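Print this article | E-mail this article

Teaching a Planner When to Stop Wiping

Most software for service robots is judged on whether the arm reaches its target. At Stellgate, the harder question is when the arm should leave it.

The company's planning group, led by Shoaib Durrani, has spent the past year on Rarano, a program that breaks cleaning work into short steps and decides, after each one, whether to repeat it or move on. Earlier versions ran a fixed count of 16 strokes over any surface. Clean panels were wiped needlessly, and dirty ones were left half done.

Rarano instead keeps a map of the surface and marks each patch as covered, uncovered or unknown. The last category caused the most trouble. A curved body hides much of itself from the camera, and polished metal returns reflections that the perception module, Siddiqui, first read as dirt.

To correct this, the group turned to recordings of people cleaning everyday objects, seen from head height. The library holds 690 recordings, divided into labeled steps: steady the object, place the cloth, wipe, check.

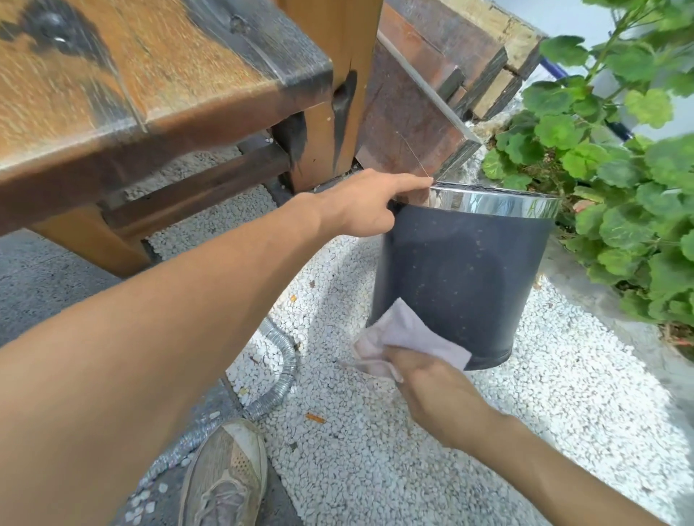 Durrani considers the first of those labels the most useful. "A planner that treats wiping as a one-handed job will push the object over," he said. "The second hand has to be part of the plan from the start."

The current release assigns both arms before any motion begins. It replans in software when contact is lost – a change that required 19 revisions to the controller interface. A trial at the Grulau site is planned for September.

READER COMMENTS

Does the map survive a restart, or does the robot begin again from nothing? The article does not say.

We had the same problem with chrome fittings. Turning down the exposure helped a little.

More on the labeling, please. Who decides where one step ends?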